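Notes from Flarnbridge: what counts as a usable example

November has been given over almost entirely to demonstrations. The Vamine project requires a body of recorded examples from which a policy for servicing desktop computers may be trained, and it falls to me to see that what is recorded is fit for the purpose. At the time of writing we hold 179 episodes, of which 161 have passed review.

The eighteen that did not pass were mostly refused on grounds of hesitation. An operator who pauses for several seconds above a drive bay is teaching the system to pause there as well. I had proposed that such episodes be trimmed; Belkadi, who supply the review software, advise against it, and I have accepted their view for the present.

It was also agreed that machines of more than one layout should be used, and that the angle of the chassis should be altered between sessions. Progress is slower as a result. I remain of the opinion that 88 varied episodes are worth more than twice that number recorded in one position.

Views from the wrist, inside the case:

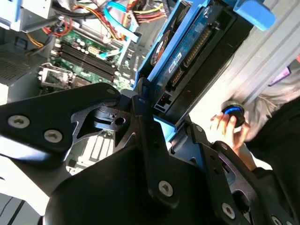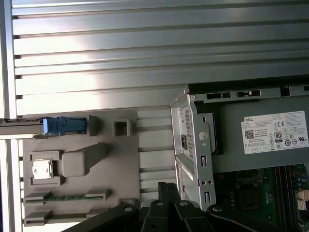
The written instruction attached to each episode has caused more discussion than expected. Our earlier wording ran to a full paragraph, and reviewers disagreed over whether a given step had been completed. We now permit a single sentence, with one verb and one named part. The Drumer set, recorded under the old wording, will have to be relabelled before it can be merged, and I expect to begin on that work next month.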